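Home | Kitchen | Cleaning | Storage | Workshop

One Tub for All the Odd Stuff by the Sink

By Afroza Navaratnam
2024-11-15
171 shares | 83 comments

I have become a huge fan of the catch-all bin, and I want everybody to try it!

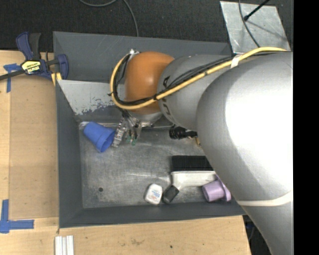
My old system was no system. Cups ended up on the windowsill, the scrub brush fell behind the faucet (every single time), and little containers wandered off into drawers. Now it all goes into one wide, open bin until I'm ready to wash up and put away – and my counter is mine again.

Go for low sides and a flat floor. A deep bucket swallows small things, and you'll be fishing around for that one lid until dinner. Metal is wonderful if you're rough on your stuff like I am. It will get scratched, so let it!

Plastic cups are light and love to roll, so tuck them into a back corner or stand them upside down on a folded dish towel. Brushes go in bristles up, after a good shake over the sink. If you have small containers with printing on them, skip the scouring pad and use a soft cloth with a drop of dish soap, or the lettering will be gone by January.

Putting the bin on a wooden table? Slide a thin mat or an old placemat underneath. I learned this one from Hằng Lã, and I wish I'd heard it before I did my own tabletop.

Empty the whole thing once a week. I do mine on Sunday night with the radio on – rinse the bin, wipe it down with a half-and-half mix of white vinegar and water, dry it right away with a towel, and get into the corners with an old toothbrush. It takes less time than making tea!

Share | Print | Save
Next: Getting Tea Stains Out of Mugs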